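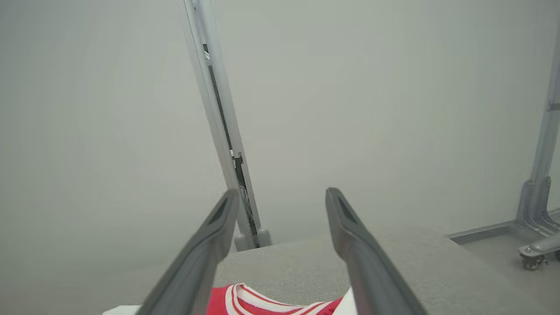
The case for a bare folding table

Most advice about folding sportswear starts with the fold. I think it should start with the table, and I would go further and say that the table settles most of the result before a hand touches the cloth.

Basketball kit is a fair test. The fabric is light and slippery, the trim is heavier than the panels it joins, and the printed areas bend at a different rate from everything else. A cotton T-shirt will forgive a poor surface. A sleeveless jersey will not. Put it on varnished wood and the hem moves when you turn the shoulders in. Put it on a bed and the mattress gives under your palms, so the crease ends up wherever the hollow was.

I did the kit for the Clareck juniors for 6 seasons, first on a kitchen bench and later on a table covered in felt. The felt was better in every respect I could measure. It holds the lower layer still while the upper layer moves, and that is the whole mechanical requirement. Ironing boards have the right cover and the wrong shape. They are too narrow for a jersey laid out at full width, and an adult singlet hangs over both sides.

Colour matters a little as well. Grey is a good choice under team kit because red, white and navy all show their edges against it. On a white sheet, white trim disappears, and trim is what you line up by.

My second point concerns what hangs above and beside the table. Clubs like to put a folding table under a clothes airer or a loaded rail, on the theory that the garments can drop straight down into the work. In practice sleeves brush your head and the light is blocked. Leave the space over the table clear. A pale ceiling helps, as it spreads the daylight and does away with the hard shadows that look like creases.
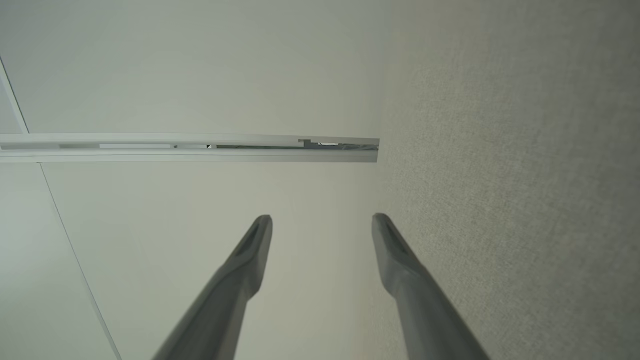 Jersey first, shorts second

The order is where I part company with the printed guides. The Sarine leaflet, which our league handed out one October, has you fold the shorts first as a small item and set them aside. I hold that the jersey should go first, flat, front down, with the collar at one end and the hem squared at the other. The armholes are then turned in to a common line, and the body is folded in thirds toward the collar.

Only then should the shorts be dealt with. Until that point they can stay in a heap at the end of the table. A heap of shorts does no harm. Polyester does not take a set crease from a few minutes of lying bunched, and time spent smoothing them early is wasted, as they get shifted again when the jersey is turned.

Shorts are folded leg over leg with the side stripes together. The waistband goes at the top, the crotch point is tucked in to make a straight edge, and the length is halved. If the stripes match, the fold is square. No ruler is needed.

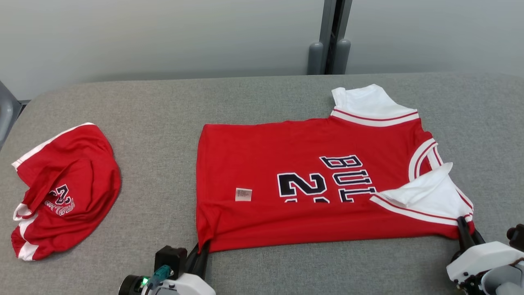

Seidu Owusu takes the opposite view on the heap, and has written to say that shorts left bunched beside a jersey always end up on top of it, that a print pressed into a fold will crack sooner or later, and that he would sooner lose the minute and lay both pieces flat at the start.

I accept the part about the print. Heat-pressed numbers do fail along repeated folds, and a set that is going into a drawer for the off-season deserves more care than one going into a bag for the next game. On a small table his complaint about crowding is sound too. My answer is a wider table. Where there is room for the jersey at full spread and the shorts beside it, the two do not interfere.

On storage I have less to argue. Folded sets should stand on edge in a shallow drawer – collar up, shorts inside the jersey. Stacked flat, the bottom set is always the one wanted.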